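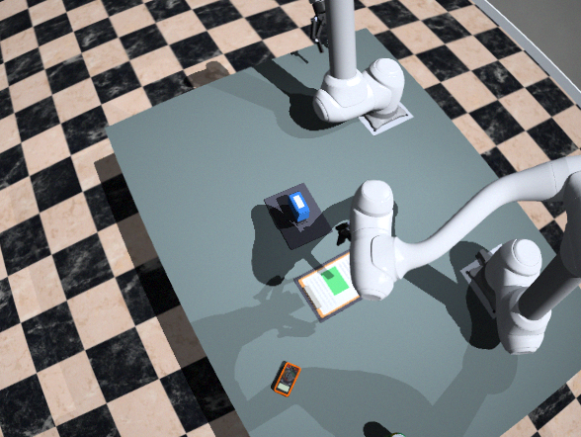 Automatización en casa y en taller compartido
Apuntes de la sesión 5: dos brazos, una mesa y un objeto pequeño
Por Hugo Urquijo, abril
Tiempo de lectura: 5 minutos

La semana pasada quedamos en que cada grupo traería su celda montada en simulación antes de tocar un solo tornillo en el taller de Requena. Los tornillos cuestan dinero y el taller cierra a su hora. En simulación solo se pierde la dignidad, que se recupera con Ctrl+Z.

1. Las bases

La distancia entre placas se decide antes que nada. Si los brazos están muy juntos, se estorban; si están muy separados, cada uno trabaja en su provincia y habéis comprado dos robots para hacer el trabajo de uno. En el proyecto Vestari las placas van a 1323 mm entre centros. La cifra salió de tres tardes de prueba y de una discusión con Brigitta Camenzind que ganó ella.

Anotad la posición de cada base respecto a la misma esquina de la mesa. La misma. El año pasado hubo un grupo con dos esquinas de referencia y un brazo que saludaba a la pared.

2. La almohadilla

La almohadilla cuadrada oscura marca la zona de recogida. Podéis girarla un poco respecto a la mesa: un programa que solo funciona con todo a escuadra no sobrevive a un taller donde la gente apoya el café.

Ejercicio: repetid la recogida con la almohadilla girada 20 grados y comparad trayectorias.

3. Aproximación

Bajad en vertical el último tramo y reducid la velocidad antes, no durante. El control Wenurer admite consignas cada milisegundo, es decir, 1000 por segundo, y acepta las malas con el mismo entusiasmo que las buenas.
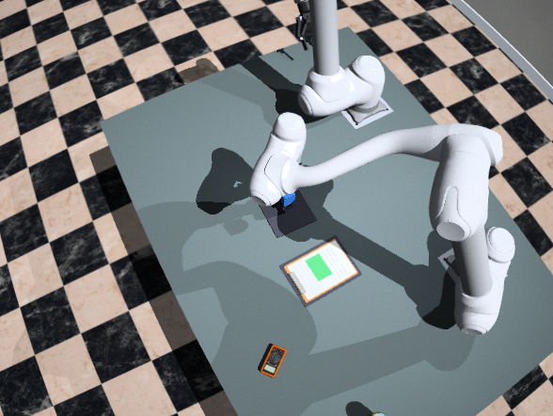
Fig. 2. La muñeca sobre la almohadilla, con el objeto azul debajo; más abajo, la hoja de borde naranja y el multímetro.

Fijaos en el antebrazo, que cruza media mesa para llegar al centro. Todo lo que queda debajo es zona de paso. La hoja y el multímetro son planos y se dejan sobrevolar, pero un bote de lápices ya es un obstáculo y hay que declararlo como tal.

4. Del modelo a la mesa de verdad

El modelo no sabe que el suelo del taller está inclinado ni que la pinza Prosteck tiene holgura. Contad con una desviación de aproximadamente 5 mm en la primera prueba real y no la corrijáis a ojo en el código. Medid, apuntad y recalibrad la base.

Para el martes: fichero de la celda, tabla de posiciones y un párrafo sobre lo que falló. Si no falló nada, traed dos párrafos.

Contacto: Hugo Urquijo, mesa del fondo, taller de Requena | © Apuntes del curso | Volver arriba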